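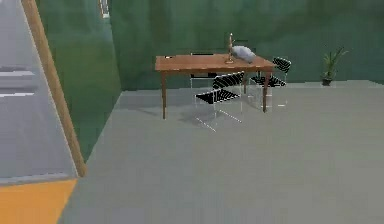

Kekik asked from the second row whether the stall would ever have shown up on a real floor, or was it only a simulator problem. Take that one first. Answer: don't know yet. Say so.

25th June, by the Usulby home robot group

Filed under: Talks & Slides / Safety

Right. Quick version, I have 7 minutes.

- Task is tidy up. Simulated house, dining table, sofa, fetch a thing, put it back. 1207 runs.
- 76 of them ended with the arm pushing down on the furniture and not stopping. Force limit was set. Force limit was ignored.
- PAUSE. Let them read the log line.
- Cause: the limit got reset to default evry time the base moved rooms. So table fine, drive to sofa, come back, no limit at all.
- Don't blame the planner. Planner did what it was told. 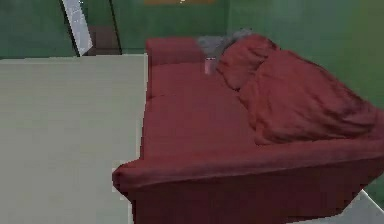
Leone reckons soft furniture hid the fault for months, a cushion gives way and the number never climbs high enough for anyone to look. Agree with this, say it slowly. We only checked hard contacts. Sofa runs all marked as passes, nobody opened them up.

Next slide, the stop button. Stop did work but 2 seconds late. Two seconds is a long time with your hand under it. (don't do the hand gesture again)

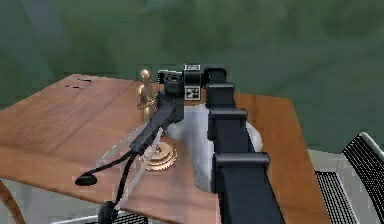 Reach height is the bit I want them to remember. Limit off, the arm comes down at whatever speed the planner likes. Over a table like this one, with the gold figurine standing up right by the finger, there's very little room for a bad number. Same going for a cup or a glass or somebodys wrist. Fix is dull: limit lives in the arm controller now, base can't touch it, and the arm won't start if the value is missing. Rerun planned for August on the Istitz build. No results to show so dont promise any.

End there. Questions. Water.

Comments

istitz_user: Does the new check run on every start or only after a room change?

Reply from the author: every start.

pm_north: We had the same reset on our lift. Took ages to find. Slides going up anywhere?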